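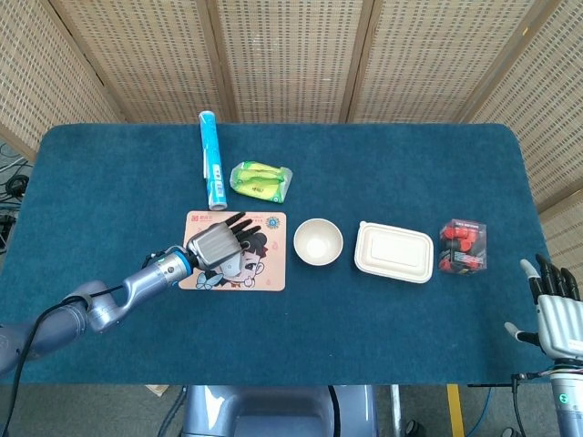

A reader wrote to me after the May review that a safety binder is the most useless thing one can buy for a robot, because the people who need it do not open it and the people who open it knew everything already. I have thought about this remark during the whole test of the Dorkeck Bench Rules, and I agree with one half of it.

Dorkeck Bench Rules, second edition
Price: 175 dollars
Tested for: two-armed robot at a table, small household objects
Reviewed December 2020

What you get

The set has a ring binder of 35 pages, a pack of 15 laminated cards and a roll of labels for cables. The binder contains the rules in long form, with the reasons. The cards contain the same rules in short form and are meant to hang near the table. There is no software and no subscription. The paper is thick and the rings close well, which I cannot say of the Cunha manual I reviewed before.

The rules are made for laboratories and small workshops where a robot with arms handles ordinary things. They do not replace the official safety standards or a risk assessment, and the first page says this in large letters. I find it correct that they say it so early.

The rules for the table

This is the best chapter. It asks for one plain cover in one color, fixed so that it cannot slide, and it asks that each object can be reached without passing over another one. We use a dark teal felt cloth, and the bowl, the takeout container and the clear box with the small red and black parts are in a row with space between them. The blue tube and the green soft pack are farther back, and there I am less satisfied. Dorkeck wants that a long object is laid parallel to the front edge. Ours points away to the screens, and the pack is close beside it, so by the card this table would not pass.

I also like the rule about containers. A box with many small parts must be treated like a box with liquid: closed, never lifted over the edge, and never the first object of a new program. It sounds too strict until you have picked small parts from the floor for half an hour.

Flat objects get a page of their own. The hand should stop above the surface first and come down slowly in a second movement. With the left hand over the mouse pad, palm down, it is easy to understand why the page exists. A fast hand has no margin over a thing so thin. We set the stop height to 5 centimeters and the slow part begins from there. The binder does not give a number and I think it should.

The rules for the floor

Here the set was unpleasant for me to read, and so it was probably useful. The card says: no loose cable within one step of the table, no cable crossing a walking way, nothing on the floor that does not have a label. We have black cables in a tangle at the left corner, a blue one lying across the floor on the right near the yellow stripe, and a piece of cardboard by the front edge of the table. I had walked past such things many times and my eye did not stop there any more. The card does not care what my eye is used to.

The labels are good, but the glue is too strong. When I wanted to move one from one cable to another, half of the paper remained. The Stirkik labels are cheaper and come off clean.

Screens and people

The chapter about the surroundings is the weakest. It accepts a folding screen as a background, and we have woven ones behind and beside the table, but it does not say clearly that a light screen is not a guard. A beginner could believe that he is protected behind it - he is not. The arm stops for a guard that is connected to the stop circuit, and it does not know anything about bamboo. In the binder I found one half sentence on this, in a footnote. On the cards there is nothing. For the price I expect a full card.

The rule for entering the zone is better. Both hands of the robot must be in a rest position and one person holds the stop button, also when you only want to turn a bowl. We follow it now. It costs time and we had some complaints in the first week.

Compared with others

Sedanum sells a similar set as a poster. It is easier to read from a distance, but it has no reasons behind the rules, and people discuss every line. Cunha has the reasons and no cards. If you already own the Cunha manual, I would buy only the Dorkeck cards, which are sold separately.

For and against

For: short cards, clear rules for objects and cables, solid binder.
Against: label glue, missing numbers, too little about screens.

About the reader's remark: the binder has stayed mostly closed with us also. The cards are on the wall, at the height of the eyes, and they are read. I would buy the set again, and I would write the missing card about screens by hand.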